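## Clavwood's battery, again

So Clavwood wants a battery. The sawmill put the plan up on the board at the Hestetberg hall in May, and I've now read it twice, which I suspect is more than most people who were clapping on Thursday.

The pitch goes like this. Solar on the kiln roofs, 276 panels, plus a battery that carries the mill through the evening peak. Peter Tichý, who runs the place, says it will cut their grid bill by 60 percent. Maybe. The kilns run all night in winter, and the plan's own chart stops at 8 p.m.

I asked what happens after that. Matúš Štěpánek, the consultant, told me the battery would be "optimized." I've sat through enough of these to know that's a word for a number they haven't worked out yet.

Then there's payback. They say 5 years – with no battery replacement, no repairs, and a power price that only goes up. Try it with flat prices and see how far you get.

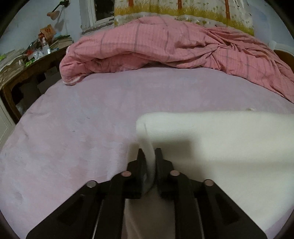

I'm not against mills making their own power. The old Ondrejka plant burned its bark for decades and kept the lights on. But Clavwood also wants the town to pay for the new line to the substation, and that part got one sentence on page four.

Chibuzor Wike has asked for the hourly load figures. If they show up, I'll post them.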